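I have an unpopular opinion about clear plastic, and since the folks at Gevovent gave me a newsletter slot this month, you're all going to hear it.

Every time our little corner of the field gets together, someone shows a plot where success goes up as you add demonstrations. More data, better robot, everybody nods. And sure, I nod too! I've spent a good chunk of my working life collecting those demonstrations with hand-held grippers (you walk around, you squeeze the handles, you pick stuff up, and a policy learns from what the gripper saw). I love this method. It's cheap, it's quick to teach, and you can take it into a kitchen or a shop without hauling an arm through the door.

But I think we've been measuring the wrong thing, and our Murkia set is what convinced me.

Murkia is 1081 demonstrations of two-gripper handling, most of it boring on purpose. Cardboard boxes, cans, mugs, sponges. Only 100 of them involve transparent objects, and I fought to get even that many. When we trained on the whole pile, the overall number looked lovely. Then I pulled out the clear stuff and scored it by itself, and it was miserable. The policy would go for the object, close a little past the edge, and come away with nothing. Over and over.

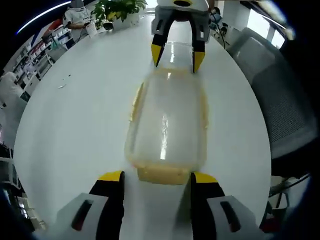
*Clear container on its side, one gripper at each end. The cream-yellow base is the easy end.*

Look at where your own eye goes there. Mine goes straight to that yellow base, because it's solid and it has an edge you can believe in. The rest is cloudy plastic and bright highlights on a glossy white table. I can tell where the wall of the container is, but I'm using everything I know about containers to do it. A small network with a fisheye view doesn't have that to lean on, and I don't think feeding it another mountain of cardboard boxes is going to help.

So we tried something kind of dumb. We kept the total the same, threw out a bunch of box demonstrations, and put clear ones in until we had 382 of them. Same training recipe, same 4 test objects, same everything else. The clear-object score came up a lot, and the box score barely moved. I went back and reran it on Stokirex, our other code base, because I didn't trust it. Same story.

Now, a friend at Chou read an early version of this and told me I'd just discovered that you should train on what you test on. Fair! That stung a little. But I'd push back some. If it's so obvious, why do we keep publishing one average over everything? An average over mostly easy objects tells you how many easy objects you had. I'd trade it any day for an ugly table with a row per material, even if half the rows make us look bad.

The other thing I'd like to see is people saying which end they grabbed. With two grippers you get a choice, and a human demonstrator will drift toward the comfortable one without noticing. I know I do it. I went through my own recordings looking for this and found long stretches where I led with the opaque end every single time, and the policy had picked up my habit along with the skill. Turn the container the other way and it got lost.

We haven't fixed that part yet. My plan for the next round is to flip the object between takes and write down which way it was facing, which will be slow and make everyone on the collection crew mad at me. I'll bring donuts.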